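Household Automation: Frequently Asked Questions
Maintained by Colleen Melnyk and Jui-lin Chiu, Pretetti
Last revised 7 March 2026

Can a two-arm robot work at a steamer?
On a fixed table, with known cookware, often. The Pretetti kitchen task uses an electric steamer, a glass lid, steamed buns and a plate. The arm has to grip the lid by its handle, set it down flat, and move each bun to the plate without denting it. Soft food is the hard part. A grip force that holds a bun securely is close to the force that marks it.

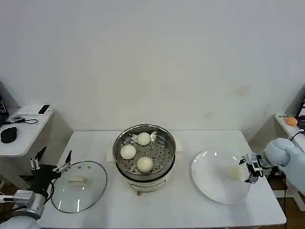
How long does it take to set up a new chore?
Plan on 9 working days for a task that uses objects the arms have handled before. Most of that time goes to recording demonstrations by remote control. We collect 300 for a simple pick and place, and up to 2,000 when the task involves a lid, a hinge or anything that deforms.

Will it work in my own kitchen?
Not without new recordings. Performance drops when counter height, lighting or cookware changes. Clear lids are a known problem: depth sensors read through the glass or return no value at all. Handles that contrast with the lid help.

What is the difference between Troltow and Yau?
Troltow is the motion controller. Yau is the learned policy that sends it targets. They are versioned separately, and release notes for one do not apply to the other.

Why use wrist cameras as well as a head camera?
The arms block the head view during the last part of a reach. A wrist camera keeps the fingertips and the target together in view at close range. 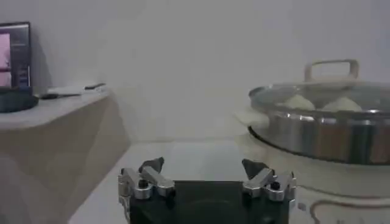 Wrist images are noisier and blur during fast moves, so Yau weights them more heavily only when the arm slows down.

Is shop-floor work easier?
Generally. Parts are rigid and arrive in the same position. The Pokov bin-sorting cell ran 539 cycles in November between operator stops. No kitchen task is near that figure.

Can it run unattended?
No. An operator must be within reach of the stop button whenever heat or steam is involved.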